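# Hand comparison FAQ – Urnell vs. Doolan

**Why compare multi-fingered hands at all? Parallel grippers work.**

They do, and for most bottle picking I'd still buy one. We started this because both vendors claim their hands can handle cloth, and I didn't believe either of them.

**What did you test?**

Picking up, spreading and folding small cloths on a bare white table. Each hand got 70 attempts per task with the same arms, the same controller and the same operator settings. Changing two things at once is how vendor demos get their numbers.

**Did the fingers make a difference?**

Less than the brochure suggests. Pressing down on a bunched cloth is easy. Getting hold of one layer and leaving the rest alone is where the trouble starts, and extra joints don't help much if the fingertips can't feel what they're touching.

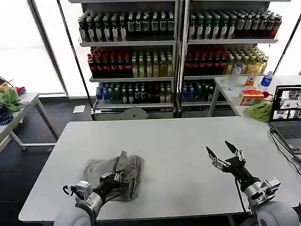
Pointed tips did better than I expected on thick fabric and worse on thin. The Urnell set dropped 25 of its 70 folds. Doolan dropped fewer but took far longer – long enough that I'd call it a draw.

**Is two-armed work worth the extra cost?**

For folding, yes. For pick-and-place, I haven't seen the case made. Plenty of our runs had one hand doing the work and the other waiting.

**What about the cameras?**

Keep the live feeds open on a laptop near the table. A head view alone misses whatever the hand is covering.

**Can I get the logs?**

The Droltville bench recorded 3749 clips, of which 3632 are usable. The others have timestamp faults and shouldn't be used for timing. Ask for the raw set, as the trimmed one leaves out failed grasps.

**Would you buy either hand?**

Not at list price. Leltinton has promised a firmware update for the controller, and I'll rerun the thin-fabric tests when it ships.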